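# Dirnton Flight School - Cadet Program Questions

Updated 17 Jun 2019

These are the questions we get most often about the cadet program and the airline pathway with Havedwood Air. If yours isn't covered, email the admissions desk or call during office hours.

### Who can apply?

Anyone who will be 18 by the first day of ground school and has a high school diploma or GED. You don't need any flight time. If you already hold a private pilot certificate, you can ask to skip the first stage, but you will still fly a check with one of our instructors.

### Do I need a medical before I apply?

No, but you need a first-class medical before we confirm your place. We suggest getting it early. If there is a problem, it is better to find out before you pay a deposit.

### How many places are there?

28 in each intake. There is one intake a year, in November.

### How does the Havedwood pathway work?

Cadets who finish the commercial and multi-engine stages with no more than one failed check ride can interview with Havedwood. If you pass, you get a conditional offer as a first officer. You then build your hours as an instructor, either with us or at the Harb campus, until you meet the airline's minimums.

### Is a job guaranteed?

No. The interview is guaranteed if you meet the conditions. The offer is up to the airline, and start dates depend on how many pilots it needs that year.

### Do I have to take the offer?

No. You can turn it down and apply anywhere you like. If you accept and then leave in your first two years on the line, you repay the signing bonus.

### What does the application cost?

The application fee is $200 and covers the aptitude test and the interview day. It is not refunded if you withdraw. A deposit of $2,000 is due when you accept a place - this comes off your first tuition bill.

### Can I work while I train?

Some cadets work weekends. Weekdays are hard to plan around, as the flying schedule moves with the weather and is only posted the evening before. Please don't count on a fixed shift.

### What happens if I fail a check ride?

You get extra training on the items you missed and fly it again, usually with a different examiner. Extra hours are billed at the normal rate. After a second failure you meet with Stuart Pearce, the chief instructor, to decide on a plan.

### Where do cadets live?

We have 11 rooms in the house on the north side of the airfield, with a shared kitchen and dining room. They go to cadets from out of state first. Myung-ja Yang handles housing and keeps a list of local rentals for everyone else.

### Are meals included?

Not during the week. House residents eat together on Sunday evenings, and that is covered by the rent. Tell Myung-ja about any allergies when you move in.
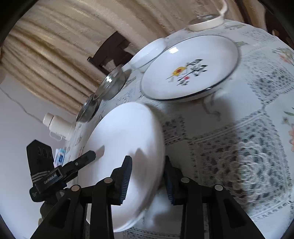 Rent is due on the first of the month and includes heat, water and internet. Parking is free, but you need a permit from the front desk.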